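Setting stale-frame limits in the Gava bimanual controller

By default the Gava control node accepts any camera frame it is given, however old. With two arms sharing one workspace this leads to late grasps on thin objects, and hanger hooks suffer most. The steps below add an age check between the perception node and the planner.

You need Gava with the Terna planner plug-in, and write access to the station config.

1. Stop the planner and leave the perception node running.

2. Open station.conf and find the block named frame_gate. If it is missing, copy it from the defaults file.

3. Set max_age_ms to 600. Lower values reject too many frames while segmentation is busy with overlapping hangers.

4. Set hold_ms to 2000. This is how long an arm keeps its last commanded pose before the controller drops the task.

5. Set retries to 3. The count is kept per arm, so a fault on the left does not use up attempts on the right.

6. Restart the planner and check the log for "gate active".

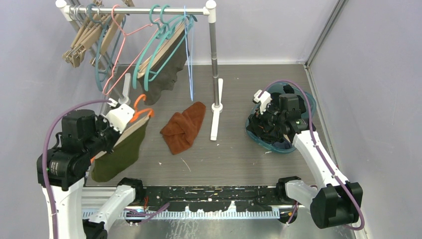

Run the gate on both arms with separate task queues. If the queues are merged, a rejected frame for one arm also pauses the other, and a hold on the garment side will stall whatever the second arm is doing. The setting is split_queues = yes.

Cloth masks change shape between frames, so do not use mask area as a freshness test. Use the capture timestamp only. Liudmyla Shevchuk's patch for issue 568 corrects the clock offset on older Holzer drivers; apply it before tuning anything else.

To undo the change, set max_age_ms to 0 and restart the planner.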